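Bench notebook, Saturday, 9:10

Picked up where we left the 80 meter antenna. The problem as it stood: SWR was fine at the bottom of the band and climbed fast above the phone segment, and the noise floor on receive was two S-units worse than it was in the spring. I had been blaming the balun. Today was for finding out.

Started at the radio end and worked outward. Swapped the jumper between the Urnlow tuner and the wattmeter with a known good one. No change. Bypassed the tuner completely. No change on the meter, as expected, but the receive noise dropped a little when I unplugged the tuner's wall supply. Plugged it back in, noise up. Unplugged it, noise down. So part of the noise is in the shack and has been all along. Put the tuner on the station battery through the fused strip (slot 4, 2 amp fuse). Please leave it there. The wall supply is in the scrap box with tape around it.

9:50

Dummy load on the end of the feedline at the window panel. Flat across the band, so the run from desk to window is good. Moved the load to the far end, at the mast base. Not flat. It wandered when I flexed the cable near the second standoff, where it comes off the wall and turns down. Cut the jacket back there and the braid was green for the length of my thumb. Water got in at the old splice and wicked both ways.

I'd rather replace the whole outside run than splice it again. We have the end of the Prestolix reel, which by the paper tag still has 151 feet on it. I need less than that. Cut the new run, left a drip loop at both ends this time, and put the leftover back on the shelf with a new tag.

Connectors: soldered both PL-259s at the bench with the big iron. The small one won't hold heat in the body. First one came out ugly, braid not wetted on one side, so I cut it off and did it over. Second try good. Continuity good, no short center to shield, wiggled both while watching the meter. Wrapped with self-fusing tape, then vinyl tape over it, bottom to top so the laps shed water.

11:30

New feedline up. Swept with the Nadar analyzer before connecting anything else. The dip is back where I would expect it and the curve is much wider than yesterday's. Part of that "good" SWR at the low end was loss in the wet coax making things look better than they were. Worth remembering when somebody says an old antenna has a nice flat curve.

The dip is lower than we want. Took a foot off each leg by folding the wire back on itself and clamping it, no cutting until we've lived with it for a week. Dip moved up into the part of the band where the evening net meets. Left it.

Balun: opened the box while the antenna was down. Dry, clean, no cracked core, one screw loose on the east side. Tightened it and put it back. Apologies to the balun. The box lid gasket is getting hard and should be changed before the cold weather.

12:15

Keyer. The Fledetti kit has been dropping dits at higher speeds and adding an extra one when the transmitter is at full power. Two separate faults, I think. Dropped dits are the paddle contacts. Pulled a strip of plain paper through both sides, reset the gap, and it sends clean from the battery with the transmitter off. The extra dit is RF getting into the paddle lead. Wound the lead through a clamp-on ferrite as many times as it would fit and added a small ceramic cap from each paddle line to ground at the jack. At half power it behaves. At full power I still got one stray dit in a couple of minutes of sending. Better, not fixed. Next thing to try is a shielded lead with the shield grounded at the keyer end only.
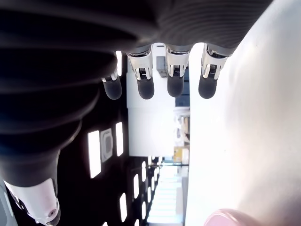
Shack Notes, No. 14, p. 6

Memory 2 in the keyer still had the contest exchange in it from last season. Replaced it with the station call sent twice, normal spacing. Memory 1 is the plain CQ. Memories 3 and 4 are empty and can be used by anybody, but clear them when you're done.

1:40

On the air check. Listened first, band quiet for the hour, which is normal in daylight. Called CQ with the antenna straight through and the tuner out of line. Two answers, both inside the state, both with good reports. The second operator said our note was clean with no clicks. Ran half power for both. Identified at the end of each contact and wrote them in the station log, not in this notebook.

Went down the band and listened to the 3332 kHz spot where we used to hear the buzz every few kilohertz. Still there, weaker. With the tuner supply gone, what is left must be coming from outside or from something else in the building. Killed the main breaker for a minute with the receiver on battery and the buzz stayed. So it is outside. Next step is to walk the street with the portable and the little loop. Broadcast on 1441 kHz had the same buzz under it, and the portable tunes that, so it can be used for the walk.

Parts used
Coax, from the Prestolix reel
PL-259, three (one wasted)
Self-fusing tape, most of a roll
Clamp-on ferrite, one, large
Ceramic caps, two, 0.01
Wire clamps, four

To buy
Self-fusing tape
Gasket sheet for the balun box
Shielded two-conductor cable for the paddle, six feet is plenty
2 amp fuses, we are down to one spare

To do
Walk the street for the buzz, evening is best, it was louder after dark last time
Sweep the antenna again after a good rain and tape the plot next to today's
Cut the folded wire ends if the net still sounds good next week
Keyer lead
Throw out the old coax. I left it coiled by the back door. Do not put it back on the shelf, and don't save the connectors from it, they are corroded inside.

2:30, closed up. Antenna switch set to ground, battery charger on low, log shut.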